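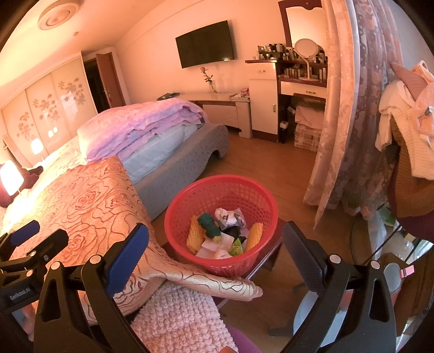 The red basket in the bedroom, with the edge of a low table or stool just showing.

A day at the Drenitine pressing plant

Drenitine presses records for small labels and a few large ones, and twice a year it lets the public in. The autumn open day fell on Monday, October 3, 2022, which was an odd choice for anyone with a job, but the morning tour was full when I got there. Tickets were free and had to be booked through the plant's website. I went because the second Quintero album, "Jenine", was being repressed that week and visitors had been promised a look at it on the machines.

The plant is on a trading estate a short bus ride from the station. There is no sign on the road side of the building, so walk round to the loading bay and ring the bell there. Coats and bags go on a rack in the canteen. You are given ear plugs and a paper badge, and you are asked to keep your phone in your pocket on the press floor.

Our guide was Doina Vukčević, who runs the cutting room. She started us there, on the upper floor, where it is quiet. A lacquer disc was on the lathe and she cut one track onto it while we watched through the glass. The track was a slow one with a lot of bass. She explained that loud bass takes up space on a side, and that bands who want more than 18 minutes of it are usually asked to turn something down or move a song. The first version of "Jenine" had a 5 minute closing track that was dropped from the vinyl for this reason. It is back on the new pressing, at the end of side 4, now that the album has been spread over two discs.

From there you go down a metal staircase to the plating room. We only saw this from the doorway. The discs are sprayed with silver and then hung in tanks of nickel solution, and the metal copy that comes off is used to make the stampers. The smell is sharp and two people went back to wait on the stairs.

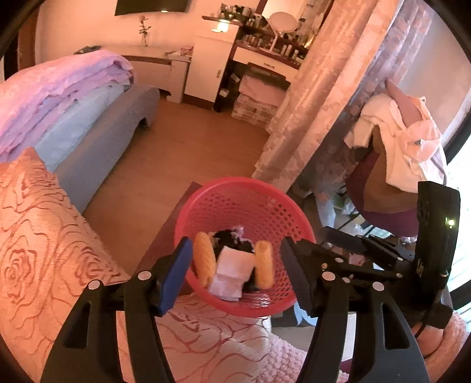 Yaw Ayaaba

The press floor takes up most of the building. Two of the presses are old ones bought from a plant that closed, and the rest were made by Lirker and installed in May. The older pair are worked by hand. Hermenegildo Nava showed us how it is done: labels top and bottom, a warm lump of vinyl between them, close the press, wait, open it, trim the edge. He let each of us hold a trimmed record while it was still a little warm. The Lirker presses do the same job without anyone touching them, and they are much louder.

The Quintero record was on one of the newer machines, in plain black. There will be a clear version later, for shops only. Every so often a copy is pulled from the stack and taken to the listening room, where Isauro Bautista plays it all the way through on an ordinary turntable. He had a pad of printed forms with a line for each side, and most of the notes I could read said "click" or "ok". He said he no longer listens to records at home.

The last stop was a talk in the canteen by Citlali Galindo, who played keyboards on "Jenine" and wrote the string parts. She spoke for 38 minutes, a good deal of it on the running order. The band recorded the songs in one sequence and the label released them in another, and the repress goes back to the band's order. Side one now opens with the instrumental, and the single has moved to side three. She played the instrumental from a test pressing. On the canteen speakers I could not hear much difference from my old CD, though the strings seemed further forward.

There was tea afterwards and a table of seconds for sale, records with a creased sleeve or a label put on slightly off centre. I bought two. Neither has a fault I can hear.

The tour involves stairs and a lot of standing, and the press floor is hot. There is no lift to the cutting room. The next open day will be in May and booking opens after New Year.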